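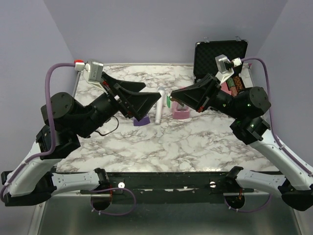
April 2018

I've been waiting months to write this one, so forgive me if I go on a bit! Bukusier is launching a new phone, the Ikalus 2, and I've had it in my pocket since the first working units came in.

If you bought the original Ikalus, you'll feel at home right away. It's the same width, a little shorter, and the headphone jack stays (yes, we read your emails, all of them, even the angry ones). We also moved the power button down a bit so you can reach it with your thumb. It sounds like a small change, but I keep noticing it every time I pick up my old one.

The battery is the part I'm happiest with. It's rated for more than 2000 minutes of talk time, and on a normal day I go to bed with plenty left. The phone weighs 186 grams, so it isn't the lightest thing we've made, but we took a vote in the office and everyone wanted the bigger battery.

Screen brightness goes up to 900 nits, and I can finally read my messages at the bus stop at noon. The camera app is new too. It's called Plitus, it opens with a double press of the volume key, and you can switch that off if you keep taking pictures of the inside of your bag like I do.

Ikalus 2 comes in slate and a dark green we named Adams, after the street our office is on. Preorders open today on the Bukusier website and phones ship in June. Slate goes out first, with Adams a couple of weeks behind. Prices are listed on the order page for each country.

Reviewers, we have loan units ready to go! Write to the Bukusier press desk, tell us which color you'd like, and please include a shipping address and a phone number for the courier.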